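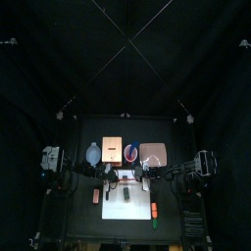 Notebook, June: Grivwood shore-end sample, continued

Item 509. Short length of telegraph cable recovered at the Plaleo landing. Cut face cleaned with a soft brush and deionized water, no solvent. Armor wires are iron, heavily pitted on one side, nearly sound on the other. Sample probably lay half buried.

Core is stranded copper in gutta-percha. The gutta-percha has gone brittle at both ends and still gives a little in the middle. Left it in the tank overnight. 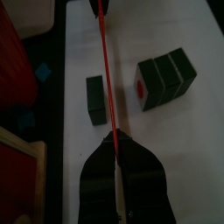
Conductor resistance read by the four-wire method, leads swapped and averaged. First set thrown out, clip slipping on oxide. Second set agrees with the copper of the Destuvon section, so the two may be from the same contract. Need the maker's tape to say more.

Insulation test at 400 V, one minute electrification. Reading fell the whole time. Surface leakage suspected. Trimmed the ends back 20 mm, dried, repeated at 16:00. Steadier. 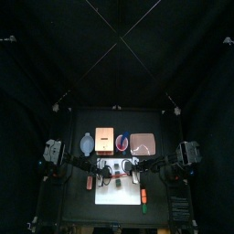

Landing book from the Benkirane station checked against the chart. It puts the cable house on the north side of the cove. The chart has it south. The trench at Plaleo fits the landing book. Chart may show the later house, after the line was relaid.

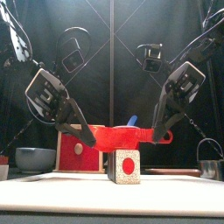

Splice record for the same line lists a repair in 40 fathoms and gives no bearing. Asked the Destuvon archive for the ship's log.

To do: lay length of the outer wires, pH of the tank, new label for 509 (old one is lifting).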